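We use cookies to remember your reading level and to keep this site running. By continuing you agree to our cookie policy. Accept | Manage settings

Where Does Blue Come From? The Long, Strange Story of Colouring Our Clothes

By Thanasis Tzavaras
September

Open your drawer and have a look at the colours in there. Red socks, green pyjamas, a yellow T-shirt with a dinosaur on it. Most of the cotton in the world doesn't start out anything like that! Cotton grows as fluffy white or creamy bits around the seeds of a plant. Somebody has to put the colour in, and people have been working out how to do that for thousands and thousands of years.

The stuff that puts the colour in is called dye. Dye is different from paint. Paint mostly sits on top of things, like icing on a cake. Dye soaks into the tiny threads, called fibres, and hangs on tight. When it hangs on really well, we say the colour is "fast". That has nothing to do with running - it means it stays put when you wash it.

Colours from the garden (and from bugs!)

For most of history, every dye came from nature. Onion skins make a lovely golden brown. The roots of a plant called madder make red. Walnut husks make a deep brown, and they'll do the same to your fingers if you aren't careful.

Some dyes came from animals. There's a little insect called cochineal that lives on prickly pear cactus, and it makes a brilliant crimson. And in the ancient world, the grandest purple of all came from sea snails. You needed thousands of snails to get a tiny bit of dye, and the dye works smelled so awful that people liked them to be a long way from town. Imagine being a very important emperor in a beautiful purple robe that began as a heap of stinky snails!

Blue was a tricky one

You'd think blue would be easy. The sky is blue, the sea looks blue, and there are plenty of blue flowers. But squash a blue flower onto a bit of cloth and you'll usually get a sad greyish smudge that washes away.

The best natural blue hides inside green leaves. In warm places people used a plant called indigo, and in Europe they used one called woad. The leaves are soaked in water, and after a good deal of stirring, waiting and straining you get a dark blue powder or paste.

Now for my favourite part. Indigo won't dissolve in plain water, so dyers have to change it into a different form first, in a big tub called a vat. The liquid in the vat is a yellowy green. Dip in a white cloth and it comes out yellowy green too. Then, as the air touches it, the cloth turns blue while you watch! The oxygen in the air is doing that. If you want a darker blue, you dip it again, and again after that.

I saw this done at a dye workshop in Viroddale, where the dyer let me dunk a hanky. She has dipped one piece of cloth 16 times, and it's so dark it's nearly black. My hanky got two dips and came out the colour of a winter morning. I still think it's splendid.

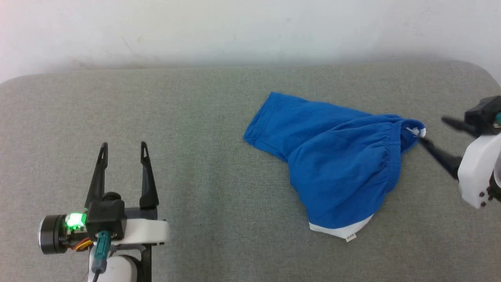 Bright royal blue cotton, with a line of stitching near the hem.

The accident that changed everything

In 1856 a teenager in London named William Perkin was trying to make a medicine in his home laboratory. He ended up with a dark sludge. When he cleaned out his flask with alcohol, the liquid turned a gorgeous purple! He tried it on silk and it worked. His colour became known as mauve, and soon everybody wanted to wear it.

Chemists everywhere started hunting for more colours, and later they learned how to make indigo without any leaves at all. Today most of our clothes are coloured with dyes made in factories. They can be made in huge amounts, and one batch can match the next very closely.

Looking after the water

Dyeing uses a lot of water, and the leftovers can harm rivers and fish if they're tipped out without being cleaned. Scientists and engineers are working on better ways to do it. Some dye works clean their water and use it over again, and some researchers are teaching tiny bacteria to make dyes for us. Bacteria making blue! How good is that?

Try it yourself

Ask a grown-up to help, as this one uses the stove. Put the dry skins of six brown onions in an old saucepan with 1000 millilitres of water and simmer them for around half an hour. Let it cool, scoop out the skins, and drop in a piece of white cotton. Leave it overnight, then rinse it and hang it in the shade. Wear old clothes, too - onion dye doesn't care whose favourite shirt it lands on.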